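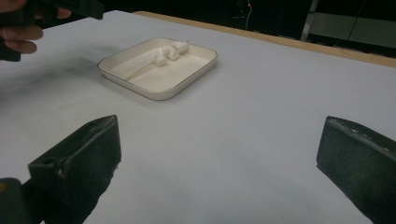

Unit 4: House Rules for Two-Handed Gripper Work
Robotics Practice, course notes by Marit Engström. Revised 10 Apr 2020.

Welcome back! This is my favorite unit of the course, and I say so every year. You have read the arm safety material, you know where the stop buttons are, and now we get to talk about what good demonstration work looks like when a person is holding the tools. Most of the rules come from the Prondska notes that Mayu Imai put together with Vilgot Kvam, and I have added a few of my own.

4.1 The surface

Start with a plain, pale surface and keep it plain. Pens, phones, tape rolls and coffee go on the side shelf. Creases are tolerated if they lie flat, but a raised edge is not, since a finger will catch it sooner or later. If the paper lifts at a corner, stop and fix it before the next run.

One dish or tray per run. Write down which one in the log. "Tray" alone is too vague when we have several kinds, so give the shape and the material as well.

4.2 Soft and light objects

Small, soft, white things are wonderful teachers. They squash, they roll, they stick to a finger when you want them to drop, and they show up poorly on a pale background. Please do not swap them for something easier! Handle them under these rules:

Close slowly. Stop at first contact, then add only as much squeeze as the lift needs.
Come in from the open side of the dish, never across the rim.
Let go completely and back straight out before you move sideways.
If a piece is crushed or torn, replace it and note the change.

4.3 Two hands

Now the fun part. With two grippers you have to decide who leads. Say it out loud before the run: left holds, right places, or the other way around. Changing roles halfway is allowed only if the task sheet calls for it. Between runs both hands go back to the near edge, jaws open, and wait there. Štefánia Krajčí calls this "parking," and I love the word, so we use it on the log sheets too.

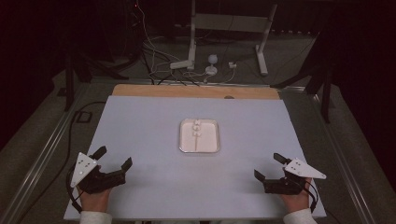
Figure 4.1. Both grippers at the near edge, left jaws open, tray at the center of the board.

4.4 Cables

Every cable gets a route, and the route goes away from the work. Check that you can reach the far side of the tray with either hand before you begin. If you feel a tug, put the tool down and sort out the cable; pulling through it spoils the motion and wears out the connector. Cables on the floor count as well. Walk the full loop of the table once at the start of each session and look down while you do it.

4.5 The log

A run without a log line is thrown out, even a beautiful one. Each line needs the operator, the task, the object, the lead hand and the result. Failed runs stay in! When Grażyna Głowacki went through the September set, 192 runs long, she marked 13 as unusable, and every one of those had a missing or unclear log line. Drops and misses were all fine to keep.

Work in blocks of 20 runs, then rest your hands. Tired hands get jerky well before you feel it yourself.

4.6 For next time

Read the Åberg checklist, both pages. Bring one rule you would add to 4.2 and one you would cut, and be ready to argue for it. We will try the best suggestions at the table.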